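4. Setting up the country watch list

Before you start this section, please finish the installation of Hivava and sign in with the account of your organization. The watch list is the part of the program where you choose which economies you want to follow, and which signals should produce a recession alert. The set-up has to be done only once, but you can change all of it later.

4.1 Creating a list

1. Open the menu Monitor and select Watch lists.
2. Press New list. Give it a short name, for example "Exporters" or "Neighbors". The name can't contain a slash.
3. Choose the base currency. All amounts in the list will be converted to this currency.
4. Add the countries. You can type the name or mark them on the map. The standard license permits 41 countries in one list.
5. Press Save. The list appears in the left column with a gray circle. The circle becomes blue when the first data have been loaded.

Note: The first loading takes roughly 2 minutes for a full list. Do not close the program during this time. If you close it, the list stays gray and you must press Reload by hand.

Caution: If you change the base currency of a saved list, the alert history of this list is deleted. Export the history first (see 4.4).
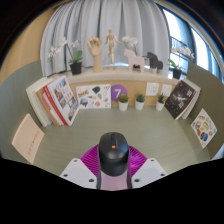

Data and Alerts

4.2 Connecting the data sources

Hivava does not produce its own statistics. It reads them from the sources which you connect. Two connectors are delivered with the program: Gorholm for the quarterly national accounts, and Grurano for the monthly series, such as prices, retail sales and unemployment.

1. Go to Settings, then Sources.
2. Switch on Gorholm and paste your access key in the field. Be careful that no empty space is copied at the end of the key.
3. Repeat the same for Grurano. This connector has its own key.
4. Press Test. A green line means that the source answers. A red line shows an error code.
5. If you see error 171, the key is correct but it has expired. Ask for a new one on the page of the connector.

Note: Each key permits 1,000 requests per day. A large list which refreshes every hour can reach this limit before the evening. We recommend the setting "Refresh when new data are published", which is the default.

4.3 Choosing the alert rules

An alert rule tells the program when to warn you. You can use the ready rules or write your own.

1. Open your list and press Rules.
2. Select a ready rule. "Two quarters" gives a warning when the real GDP of a country falls for two quarters in a row. "Early signs" looks at the monthly series and warns sooner, but it also gives more false warnings.
3. Set who receives the alert. Several e-mail addresses are separated with a comma.
4. Press Try on past data. The program shows on which dates the rule would have warned you.
5. If the result is acceptable for you, press Activate.

Caution: GDP figures are often revised. A warning that was sent in June may disappear from the list after a revision. The message in your mailbox is not corrected automatically.
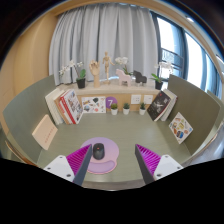 Why does the program show a different growth rate than the one I read in the news?
Most often the news report uses the annualized rate, and Hivava shows the change from the quarter before. You can switch between them in View, then Growth rate. Please check also that seasonal adjustment is on, as the raw figures can be very different.

4.4 Exporting and sharing a list

1. Open the list and press Export.
2. Choose what you need: the figures, the rules, or the alert history. You can mark more than one.
3. Select the file type. For a spreadsheet, take CSV with the decimal point. CSV with the decimal comma is meant for computers with European settings.
4. To share the list with a colleague, press Share and enter the user name. The colleague can read the list but can't change the rules.

If your organization uses the Agyeman reporting module, the exported files are also copied to the folder that was chosen by your administrator. Access keys are never part of an export.

Section last revised: May 13, 2026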